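Report the Frames Before Contact

Papers on learning from hand-held grippers give success rates and almost nothing else. I think the more useful number is how a policy behaves when the gripper is open and there is little to look at.

Our group trained two policies on the Pornora demonstrations. The first used every frame. The second dropped the approach phase, on the theory that a bare tabletop carries no signal. In 25 trials per policy, the trimmed one failed 13 times and the full one 4 times. Most of the extra failures began before any contact.
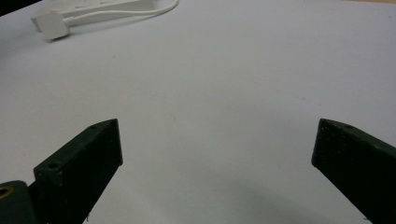

Gripper open over a pale tabletop, with a power strip at the far upper left.

A view like this still holds information. The shadow between the fingers is a cue to height, and a plug or cable at the margin fixes heading. Orvokki Hämäläinen has argued that such cues are a liability - they tie the policy to one table. I accept the risk, but the remedy is more tables. Cutting the frames hides the problem from the training set and leaves it in deployment.

Authors should publish approach-phase error next to the success rate. We will do so for the Wirkeo set in September.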